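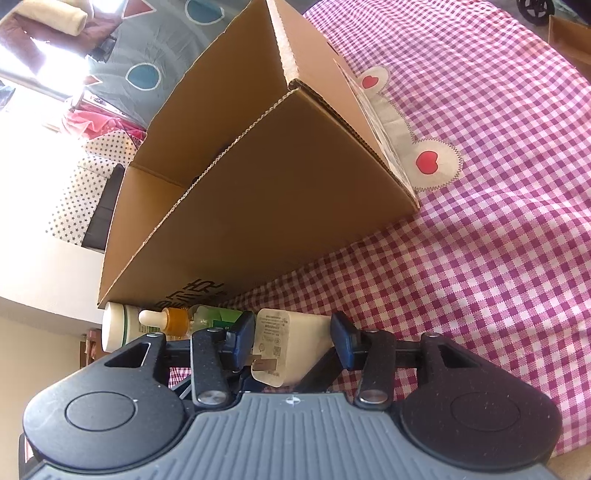

Robot Handling, Unit 2
Comparing hand-held grippers: course notes
Revised October 3, 2019

You will be given two grippers this term and asked which is better. The correct answer is "at what?", and you will get half a mark for saying so. The other half is for the table of results.

The tools

The Stekevano is a parallel-motion tool with hard fingertips and a short stroke. It is tidy, stiff and pleased with itself. The Divavmont has softer pads and a linkage that lets the fingers give a little when they meet something awkward. It also has more pins, and every pin is a place where slack can move in and live rent free. Check both for play before you start. Hold the body still, wiggle one fingertip sideways, and write down what you feel even if the word you end up writing is "wobbly".

Both are worked by hand in this unit. The arm comes later, once you have stopped blaming it for things the fingers do.

Choosing objects

Past groups have tested on foam cubes. Foam cubes are very easy to pick up, and the reports were very cheerful. For this unit at least half your objects must come out of somebody's house. Good choices:

Plug-in power adapters. Smooth, boxy, heavier than they look, with prongs on one face to spoil your plans.
Small bottles lying on their sides. They roll when nudged, usually away.
Anything glossy with rounded corners.
Cardboard boxes, both as objects and as places to put other objects.

Work on cloth for at least one full set. A bedsheet will do. Cloth bunches under the fingertips, lets things sink slightly and slides about when you push, so a grasp that looked perfect on the bench may bring a fold of bedding along with it. Do not iron the sheet. Someone did once, and we lost a morning to a discussion of whether this was cheating.

How to grasp an adapter

There are three sensible ways to take hold of a plug-in adapter, and you should try them all with each tool.

Side to side, across the two broad faces. Most contact, and the prongs stay out of it. Needs the adapter to be standing up, or a gap to get a finger under it.

End to end, with the prongs towards one fingertip. Reaches the thing as it lies, but one pad may land on a prong and the other on a flat face, which is a lopsided sort of handshake. Watch for the block turning in the fingers as it leaves the surface.

Across the narrow edges. Fine on paper.

Note the direction of the prongs for every attempt. "Grasped adapter" tells the reader nothing, and the reader is me, at night, with a pile of these.

What counts as a success

The object leaves the surface, stays up for a slow count of five, and goes down where you meant it to. Inside the box means inside the box. Balanced on the flap is a failure, however artistic.

Record failures under one of these headings:

Missed – the fingers closed on air or cloth
Slipped – contact made, then lost
Turned – still held, but no longer the way you picked it up
Knocked – you moved something else first

"Knocked" is the one people leave out. If a bottle has rolled under the edge of the box because your knuckles went through it, that is a result. Write it down and leave the bottle where it is for the next attempt.

Last May's numbers

The combined log from the May groups holds 2730 attempts, of which 2529 were usable. The rest had no object named, or no tool named, or in one memorable stretch neither. Please do not average the two tools together and report the answer. It describes a gripper that does not exist.

You may use the log for comparison, but your own set comes first. Each pair hands in 22 attempts per tool, same objects, same cloth, same hands. Swap who holds the tool only between sets.

The wrist camera

The Hirano bracket fits both bodies. Mount it so that both fingertips can be seen with the fingers fully open and fully closed, and check this before recording. Things to watch for:

Daylight. A bright window behind the object will wash out half the view. Turn the work round, or draw the curtain.
Dark pads against dark objects. You will not be able to tell contact from near-contact in the recording, so note it at the time.
The body of the tool takes up a lot of the view. It is meant to. Do not tilt the bracket up to get a nicer picture of the room.

The Dular logger starts when you press the button and stops when you press it again. Every year a group gets this the wrong way round and hands in a careful record of them setting up.

Before next session

Read the slip and friction pages in the course reader. Bring your adapter, your bottle and your box, and a sheet you do not mind having back with a few black marks on it. Tools are signed out in pairs and returned with all pins present.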